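The Cup by the Sink: Drinking More Water Without Thinking About It
Speaker notes, community wellness evening, Brorkisberg library, April

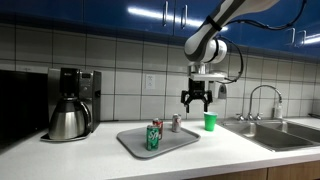
Opening (take your time, let people settle)

Good evening, everyone, and thank you for coming out. Thank Efua Yakubu by name for setting up the room and for the cookies, which people should feel free to get up for while I'm talking. I don't mind the rustling at all.

Start with the story about my father. He worked 14 years at the Gullico bakery, right next to the ovens, and he came home every evening with a headache that he blamed on the radio. My mother put a cup of water at his place before he had his boots off. She never said a word about it, and he never said a word about it, and he drank it every single night. I'd like people to keep that cup in mind this evening.

Ask for hands: who had a glass of water before coffee this morning? Wait for it. Somebody always puts a hand up halfway, and that's fine, smile at them.

Why we forget

Thirst is a quiet thing, and it gets quieter as we get older. We're on the phone, we're driving, we're hunting for the other shoe. By the time we notice, it's four in the afternoon and we're cranky with the dog.

Go slowly here. Last time in Annan I rushed this part and a lady in the second row had to ask me to repeat all of it, and she was quite right.

My own notebook

Tell them I kept a notebook one winter and wrote down every drink, in milliliters, because my kitchen scale came from my sister overseas and that's what it reads. The first day came to 762, and that included the soup. I was sure I'd been drinking all day long! After a few weeks of leaving a cup out where I could see it, I had a day of 1,282. I was so pleased I called Leandro Valdebenito, who was in the middle of dinner and was very kind about it.

Say clearly that these are my numbers and nobody else's. Anyone with heart or kidney trouble, or who takes water pills, should ask their own doctor how much is right for them. Say this twice, once here and once at the end.

Things to try at home

Leave a cup on the counter, out of the cupboard, in a color you can't miss. Mine lives beside the kettle.

Tie a drink to something you already do. I have mine when I feed the cat, and now the cat won't let me skip it.

Don't buy a giant bottle unless you like giant bottles. I bought one and it held up a window for a year.

Tea counts. Soup counts. A good slice of melon helps too, so bring up melon if the talk is running short.

If plain water bores you, try cucumber or a bit of mint. (Pass the pitcher around now, and check that the lid is on.)

Questions

Someone will ask about coffee. Yes, it counts toward the day, and no, I'm not here to take it away from anyone.

Someone will ask about getting up in the night. I do most of my drinking before supper and just take small sips after that. If it's a new problem, that's one for the doctor.

Handouts are on the table by the door, next to the sign-up sheet for Ustus, the walking group. Remind them about the doctor. Stack chairs before nine.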